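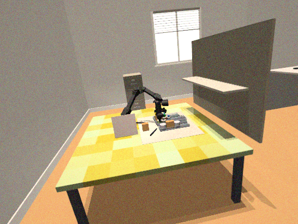
Table with yellow patchwork top and black robot arm. Rendered view.

Trustus community sports channel: progress report for April

Prepared by Nikola Tomaszewski for the program manager, Wojciech Kaczmarczyk

Programming

The second run of the rowing series from Ketatar finished in April. All episodes were delivered on schedule except the regatta special, which went out a week late after the music rights had to be cleared again. The club swimming program moved from 6:30 p.m. to 7 p.m. so that it no longer overlaps with the local news.

We recorded 3 matches from the Koech handball league. Two have been broadcast. The last needs new commentary for the second half, and the edit is booked for early next month.

Viewers and subscriptions

The on-demand service closed the month with 573 active households, up from 449 at the last report. Most of the new sign-ups came through the Mereo cable package, where we are now listed in the basic tier. Cancellations stayed low. The handball opener was started by 361 households, the best figure for a live-recorded event so far. The cycling magazine did poorly again and we would like to talk about dropping it before summer.

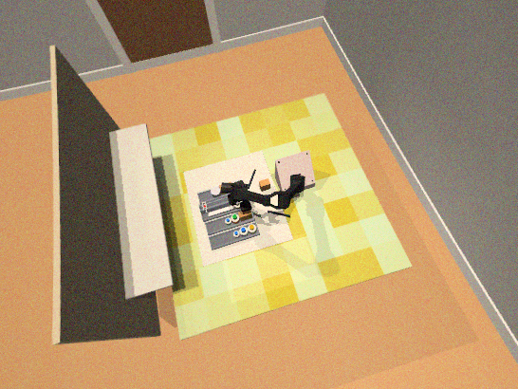

Room with orange-tan floor and brown door, seen from above. Rendered view.

Captions and access

Closed captions are now on all new programs. The back catalog is going more slowly than planned. We had expected to finish the older swimming episodes by the end of April, but the outside captioner was away for two weeks. Audio description has not been started.

Budget

Spending is within the approved amount. Travel for the away matches cost more than expected, and we covered this from the unused part of the promotion line. No extra money is requested.

Next period

Finish the handball edit and set a broadcast time.
Send Mereo the summer listings.
Complete captions for the swimming back catalog.
Agree with Ketatar on terms for a third rowing series. Their draft contract is still with our lawyer.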